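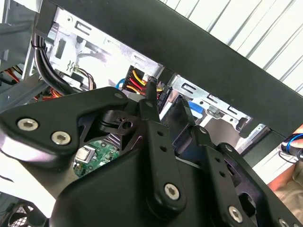

Liltbridge, October

**Figure 3.** Wrist camera view during a cabling demonstration on a desktop case. The gripper fills most of the view; a person's hand is at right with a black cable end.

### 4.2 What the demonstrations contain

We collected 1365 demonstrations of connector work inside desktop computer cases, by two methods. In the first, the operator holds the arm and moves it through the task by hand. In the second, the operator drives it from a separate control station. Earlier work with the Ruvow controller treats the two as interchangeable sources of training data. We doubt this, and the rest of the section explains why.

Our first concern is what the policy gets to see. In Figure 3 the gripper hides part of the circuit board, and the drive cage and its power wires show only in the gap left between the gripper and the case frame. An operator at the control station has a second, fixed view and can lean on it. An operator guiding the arm by hand simply looks into the case. In both methods the policy is then trained on the wrist view alone, and asked to copy choices that were made with information it never receives. Adding more demonstrations of the same sort does not obviously fix this. When we went from 2000 to the full set of training steps reported by Pan, the loss kept falling while the placement error stayed flat.

The second concern is help from people. A hand holding a cable end near the case, as in Figure 3, is easy to pass over in a log that records only joint angles and gripper width. Our labels mark an episode as a success if the connector is seated at the end. They say nothing of who brought the cable within reach. We suspect that many published success rates for this kind of task carry the same flaw, and ours did too in an early draft.

We therefore relabeled the Malville portion of the data by watching it, and split each episode into stretches with and without a hand in view. This was slow, and the two labelers often disagreed on where a stretch began. The split still changed the ranking of the methods. Hand guiding looked better on the raw labels. On the stretches with no hand in view, the gap between it and remote control was smaller than the spread across our 7 training seeds, and we would not claim a winner from that.

One could argue that human help is part of the task as people do it. Perhaps so, but then the helper's actions belong in the record, and neither of our logging setups stores them.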